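Stidel Tischzelle: Einrichtung, Pflege und Ersatzteile

Artikelgruppe: Arbeitszellen für Greif- und Handhabungsversuche
Hersteller: Bekadico
Lieferzustand: vormontiert, Kabelsatz liegt bei

Wer sich für eine Stidel interessiert, fragt uns am Telefon meistens zuerst nach Reichweite und Traglast und erst viel später danach, wie man mit der Zelle eigentlich lebt. Wir finden, dass es andersherum mindestens genauso sinnvoll wäre, denn eine Tischzelle steht ja selten nur für ein paar Tage im Raum. Darum haben wir diese Produktseite etwas ausführlicher gemacht, als Sie es vielleicht gewohnt sind, und das meiste, was wir unseren Kundinnen und Kunden beim Einrichten erzählen, gleich mit hineingeschrieben. Holen Sie sich ruhig einen Kaffee dazu.

Wofür die Zelle gedacht ist

Die Stidel ist eine Arbeitszelle für Versuche mit Alltagsgegenständen. Sie greift, hebt, legt ab, räumt um und öffnet auch einmal eine Tür, wenn man es ihr ordentlich beigebracht hat. Die meisten Zellen, die wir ausliefern, stehen in Hochschullaboren, Entwicklungsabteilungen und Ausbildungswerkstätten. Für den Dauerbetrieb an einer Fertigungslinie ist sie nicht gebaut, und wir raten auch davon ab, sie dafür umzurüsten. Dafür haben wir die Baureihe Thammasiri, die schwerer ist und ein geschlossenes Gehäuse mitbringt.

Aufstellen

Die Zelle kommt auf einer Palette und sollte von zwei Personen abgeladen werden. Stellen Sie das Untergestell zuerst grob an seinen Platz und richten Sie es dann mit den Stellfüßen aus, am besten mit einer längeren Wasserwaage, die Sie einmal quer und einmal längs auflegen. Danach ziehen Sie die Kontermuttern an und prüfen noch einmal nach, denn beim Kontern verstellt sich gern wieder etwas. Das ist eine Viertelstunde Arbeit, die man später bei jeder Kalibrierung zurückbekommt.

Achten Sie bitte auf das Licht. Ein Fenster direkt gegenüber macht auf einer hellen Arbeitsfläche im Laufe des Nachmittags sehr unterschiedliche Schatten, und wer mit Kamerabildern arbeitet, wird sich darüber ärgern. Ein einfaches Rollo genügt völlig. Bei einer Kundin, Siriporn Chaiyaporn, hing monatelang ein Bettlaken vor dem Fenster, und die Ergebnisse waren tadellos!

Kabelführung

Jetzt kommen wir zu dem Kapitel, das uns am meisten am Herzen liegt (und das in der gedruckten Anleitung leider nur eine halbe Seite bekommen hat). Fast alle Störungen, mit denen sich Kunden bei unserem Service melden, haben am Ende mit einem Kabel zu tun. Ein Stecker hat sich gelockert, eine Leitung war zu straff verlegt, oder ein Kabel lag dort, wo der Arm beim Zurückfahren vorbeimusste.

Verlegen Sie die Leitungen am Handgelenk immer mit einer großzügigen Schlaufe. Fahren Sie anschließend mit der Hand am freigegebenen Arm alle Gelenke langsam bis an ihre Grenzen und schauen Sie dabei auf die Schlaufe, nicht auf den Arm. Sie darf sich strecken, sie darf aber nie ganz gerade werden. Wo sie sich an einer Kante abstützt, kommt ein Stück Gewebeschlauch darüber. Klettbänder sind uns lieber als Kabelbinder, weil man sie in den ersten Wochen bestimmt noch dreimal umsetzt.
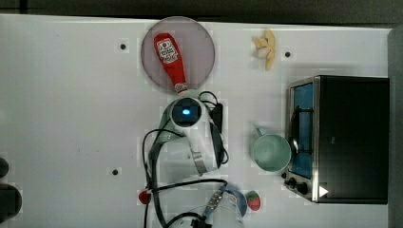
Kontrollieren Sie die Schlaufen auch dann wieder, wenn Sie neue Gegenstände in den Arbeitsraum stellen. Ein hohes Gerät am Rand verändert die Wege, die der Arm nehmen kann, und damit auch die Stellen, an denen ein Kabel hängen bleibt. Unser Techniker Jaime Torres macht es so, dass er das Programm nach jedem Umbau einmal mit stark verringerter Geschwindigkeit durchfahren lässt und dabei neben dem Not-Halt stehen bleibt. Wir haben das inzwischen in die Übergabe aufgenommen, und es gehört seitdem zu den Dingen, für die sich Kunden hinterher bedanken.

Noch ein Wort zu Kabeln, die über die Arbeitsfläche laufen. Ganz vermeiden lässt sich das bei manchen Aufbauten nicht, gerade wenn zusätzliche Sensoren dazukommen. Legen Sie solche Leitungen möglichst immer auf dieselbe Bahn und markieren Sie diese Bahn im Programm als Sperrbereich. Ein Greifer, der ein Kabel für einen Gegenstand hält, zieht mit erstaunlicher Ausdauer daran.

Greifer einstellen

Die Greifer werden ab Werk mit mittlerer Schließkraft geliefert. Das passt für Becher, Spielzeug und kleinere Verpackungen recht gut. Für weiche oder quetschbare Dinge nehmen Sie die Kraft zurück, und zwar in kleinen Schritten, bis der Gegenstand beim Anheben gerade nicht mehr rutscht. Dann geben Sie einen Schritt wieder dazu. Volle Flaschen sind etwas heikel, weil sich der Inhalt beim Schwenken verlagert; üben Sie lieber zuerst mit leeren.

Die Referenzfahrt der Finger gehört an den Anfang jedes Arbeitstages. Sie dauert nicht lange und lässt sich auch in das Startprogramm einbauen. Wenn die Finger dabei ruckeln, ist fast immer Schmutz in der Führung. Öffnen Sie den Greifer dann ganz, schalten Sie die Zelle aus und gehen Sie mit einem trockenen Pinsel durch die Führung. Bitte kein Öl! Wir verstehen den Wunsch gut, aber Öl bindet Staub, und nach ein paar Wochen ist es schlimmer als vorher. Für die Führungen gibt es das Trockenschmiermittel aus dem Pflegeset, von dem ein Hauch reicht.

Sensoren und Kameras

Reinigen Sie Abdeckscheiben mit einem weichen Mikrofasertuch und ohne Lösungsmittel. Fingerabdrücke auf der Scheibe sehen im Kamerabild zunächst wie ein leichter Nebel aus, und man sucht dann gern einen halben Tag in der Software. Nach jedem Abnehmen oder Verdrehen eines Sensorkopfes muss neu kalibriert werden, auch wenn Sie sich sicher sind, ihn genau gleich wieder angesetzt zu haben. Die Kalibriertafel liegt der Zelle bei. Bewahren Sie sie flach liegend auf, zum Beispiel oben im Geräteschrank, und lehnen Sie sie nicht an die Heizung.

Wartungsplan

Täglich: Sichtprüfung der Kabelschlaufen, Referenzfahrt der Finger, Arbeitsfläche abwischen.

Wöchentlich: Steckverbindungen am Handgelenk von Hand auf festen Sitz prüfen, Führungen auspinseln, Sicherungskopie der Programme ziehen.

Nach 2000 Betriebsstunden: Fingerbeläge wechseln, Kabelsatz am Handgelenk tauschen, Schrauben am Armfuß mit dem Drehmomentschlüssel nachziehen. Den Zähler finden Sie im Bedienmenü unter „Zustand“. Er lässt sich nur durch unseren Service zurücksetzen, damit nach einem Besitzerwechsel noch jemand weiß, was die Zelle hinter sich hat.

Im März verschicken wir außerdem an alle registrierten Kunden eine Erinnerung mit den aktuellen Softwareständen. Wer sie nicht bekommen möchte, sagt uns einfach Bescheid.

Wenn einmal etwas nicht geht

Der Arm meldet „Weg blockiert“, obwohl er frei steht: Schauen Sie zuerst auf die Kabelschlaufe am Handgelenk. Eine gespannte Leitung erzeugt genug Gegenkraft, um die Überwachung auszulösen. Hilft das Lockern nicht, stimmt häufig die eingetragene Greifermasse nicht, besonders nach einem Greiferwechsel.

Der Greifer schließt ungleichmäßig: Führung reinigen, Referenzfahrt wiederholen. Bleibt es dabei, vergleichen Sie die Beläge links und rechts. Einseitig abgenutzte Beläge werden immer paarweise getauscht.

Die Zelle bricht kurze Zeit nach dem Einschalten ab und zeigt Code 111: Die Verbindung zwischen Steuerung und Handgelenkmodul ist unterbrochen. Schalten Sie aus, warten Sie einen Moment, ziehen Sie den Stecker am Modul ab und setzen Sie ihn neu ein, bis er hörbar rastet. Tritt der Code beim Bewegen des Arms wieder auf, ist sehr wahrscheinlich eine Ader gebrochen, und der Kabelsatz muss neu.

Gegenstände werden immer um denselben Betrag verfehlt: neu kalibrieren. Werden sie mal links, mal rechts verfehlt, sitzt meist der Sensorkopf locker.

Kabelsatz am Handgelenk selbst tauschen

Das dürfen Sie gern selbst machen, die Gewährleistung bleibt davon unberührt, solange Sie den Originalsatz verwenden. Fahren Sie den Arm in die Servicestellung, schalten Sie die Zelle am Hauptschalter aus und sichern Sie ihn gegen Wiedereinschalten. Fotografieren Sie den alten Verlauf von zwei Seiten, bevor Sie das erste Klettband öffnen. Lösen Sie danach zuerst die Stecker am Greifer, dann die am Modul und zuletzt die am Armfuß. Der neue Satz wird in umgekehrter Reihenfolge eingesetzt. Die Stecker sind verwechslungssicher, sie brauchen aber manchmal etwas Gefühl, und mit Gewalt bekommt man leider jeden Kontaktstift krumm. Zum Schluss fahren Sie die Gelenke wieder von Hand durch und lassen dann das langsame Probeprogramm laufen.

Zubehör und Ersatzteile

Kabelsatz Handgelenk, mit Klettbändern und Gewebeschlauch
Fingerbeläge, paarweise, weich oder mittel
Pflegeset mit Pinsel, Mikrofasertuch und Trockenschmiermittel
Kalibriertafel, einzeln
Stellfüße für unebene Böden, Satz
Tasche Plurkgate für Werkzeug und Kleinteile, zum Einhängen ins Untergestell

Beläge und Kabelsätze haben wir in aller Regel am Lager und schicken sie innerhalb von 5 Werktagen los. Geben Sie bei der Bestellung bitte die Seriennummer an, sie steht auf dem Schild am Untergestell und noch einmal im Bedienmenü. Bei älteren Zellen war der Stecker am Armfuß anders belegt, und wir möchten Ihnen den doppelten Versand gern ersparen.

Übergabe und Schulung

Zu jeder Stidel gehört eine Übergabe bei Ihnen vor Ort. Wir beginnen gern morgens um neun, dann ist bis zum Mittag alles ausgerichtet und verkabelt, und am Nachmittag bleibt genug Zeit, damit alle, die später an der Zelle arbeiten, wirklich einmal selbst einen Belag gewechselt und eine Kalibrierung gefahren haben. Bringen Sie Ihre eigenen Gegenstände mit, auch die schwierigen! Wenn Sie vorher schon wissen, dass etwas besonders Glattes, Weiches oder Unförmiges dabei ist, schreiben Sie es uns kurz in die Bestellung, dann packen wir beide Belagsorten ein.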